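# Three Gears and a Plate

**Can a machine do the small jobs yet? A look at one of the dullest, and one of the hardest**

Feb 9, 2024

The job takes a person a few seconds. Pick up a gear the size of a coin, turn it until the hole lines up with a short pin, and let it drop. Do it again. Anyone who has put together a kitchen timer or fixed a kid's toy has done something like it, most likely while talking to somebody else.

At the Parnelcombe workshop, two robot arms have been given that job and not much else. The parts are a round metal plate with a hole in the middle and a few small gears to go with it. The arms work over a dark gray cloth, each with a camera near its wrist and red fingertips to do the holding.

The people who run the project picked gears because their customers asked. Parnelcombe sits in a valley of small gearbox shops, and most of those shops have one bench where parts get put together by hand. It is slow work and hard on the eyes. The shops have trouble keeping people on it past the first winter.
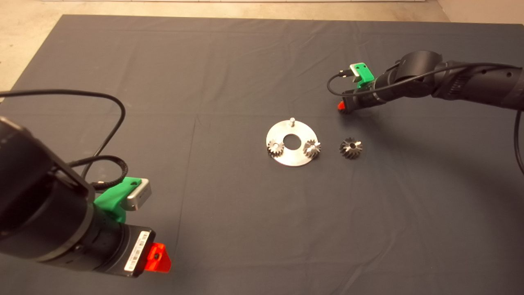 Page 19

Big factories solved this long ago with machines built for one part. Such a machine can seat gears all day, as long as each gear arrives in the same spot and facing the same way. Trays, chutes and guides take care of that. The machine itself doesn't need to see anything.

A small shop can't work like that. It may run 300 of one gearbox in the morning and 84 of another after lunch, and the fixtures would cost more than the gears. What the shop wants is an arm that can look at parts lying on a table and sort out the rest for itself, the way a new hire does.

That is where the trouble starts. Metal is shiny, and a shiny tooth can look like two teeth or none, depending on the light. The gears are small enough that the fingers hide them just when the camera needs a good view. A gear that sits a hair off its pin may look seated. A person feels the difference right away. A machine has to be told what to feel for, or has to learn it.

The cloth helps a little. It cuts glare, and it has some give, so a fingertip that comes down too low doesn't hit a hard surface. It also wrinkles, and a wrinkle can tip a gear up on one side. The workshop has argued about the cloth since last May and has kept it.

Picking up a gear is the easier half. The fingers come straight down, close and lift, and there is room for error on every side. Setting it down where it belongs is another matter. The plate isn't clamped, so a push that lands wrong moves the plate as well as the gear, and whatever was sitting on it may shift too.
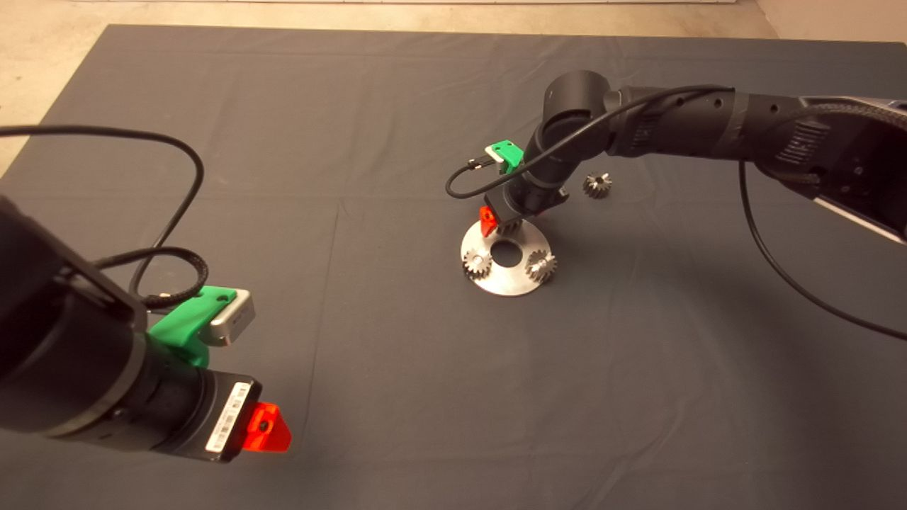 **Could a shop buy a robot today that does this without special trays?**

Not one that will keep up with a person. There are arms for sale that can handle loose parts under good light, but most still need someone close by to clear mistakes, and a small shop saves very little that way.

The same question comes up in the home, where the answer is further off. Brasano, which makes ovens and dishwashers, spent two years on an arm that would load the lower rack of a dishwasher. It did well with plates. Cups were fair. Forks were bad, and the project was put aside when the team could not get it to pull two spoons apart.

Karaca Laundry Services had more luck with towels. A towel is a rectangle, and if the fold is a little crooked no guest will complain. Its machine folds hotel towels overnight, and the morning crew does the bathrobes by hand. There are no plans to change that.

What these jobs share is the last half inch. Getting a hand near the thing is mostly a solved problem. Getting hold of it, turning it the right way and letting go without upsetting everything else is where the time goes. The gear bench is that half inch with the rest of the chore taken away.

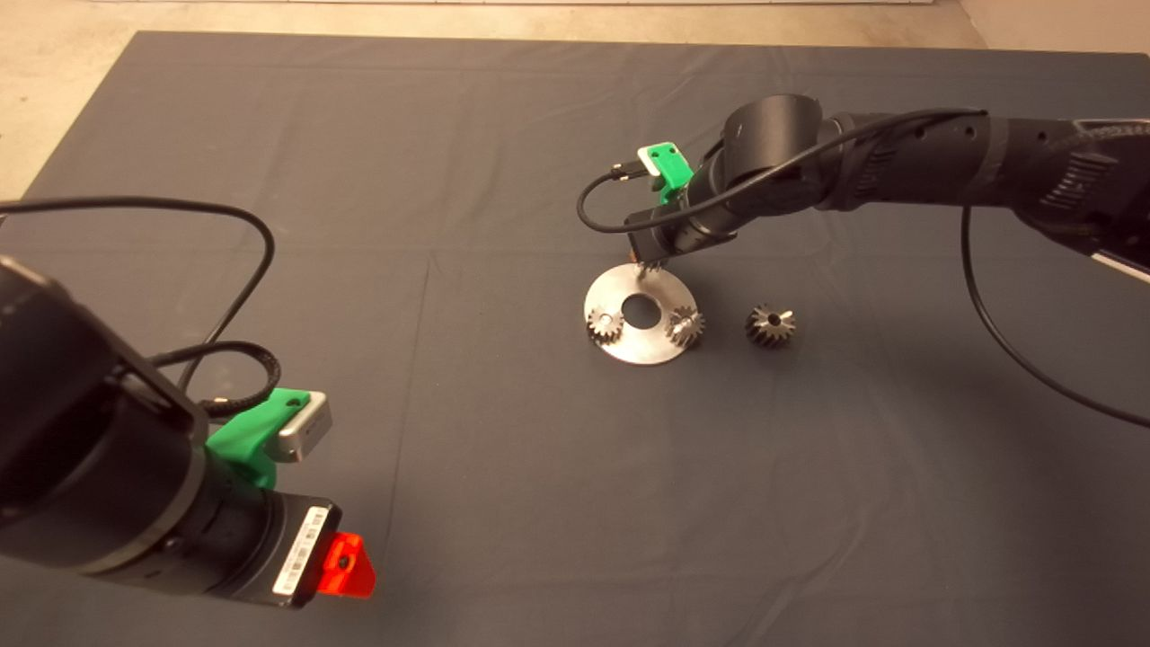
## What counts as good enough

Shop owners tend to ask about speed first. After a visit or two they ask about something else, which is what the machine does when it fails.

A slow robot can be left to run at night. A robot that drops a gear, doesn't notice, and goes on to the next step is worse than none. The bad part ends up in a closed housing, and it comes back from the customer a month later. People drop gears too, of course, but a person hears it hit the table.

Zistel, a gearbox maker down the road from Parnelcombe, has said it would take an arm at half the speed of its bench workers if the arm could tell when it had gone wrong and stop. That sounds like a low bar. So far it has not been met, and Zistel's bench is still run by hand, with two people on it most days.

The workshop's own list is short. The arm should find a gear wherever it lies. It should know which side is up. It should place the gear, check it, and try again if the check fails. Finding is in fair shape. Checking is the weak spot, and most of this year's money will go there.
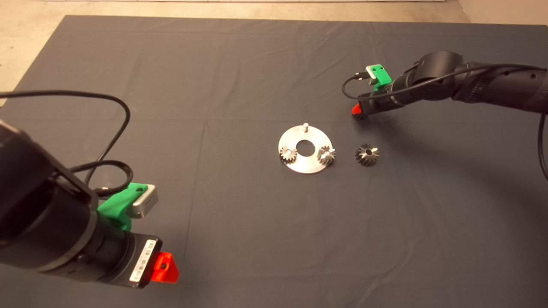 *Gears on and beside the plate at the Parnelcombe workshop.*

There is also the matter of the second arm. People use two hands on a job like this without thinking, one to steady and one to place. Getting two arms to share the work takes more planning than running either one alone, and for some tasks the workshop lets one arm do the placing while the other keeps clear. Having the second arm hold the plate still is next on the schedule.

For now, a shop owner with a gear bench should keep the bench. Better lighting and a decent chair will do more this year than any arm on the market. The towel folders can be had on lease, if you have enough towels.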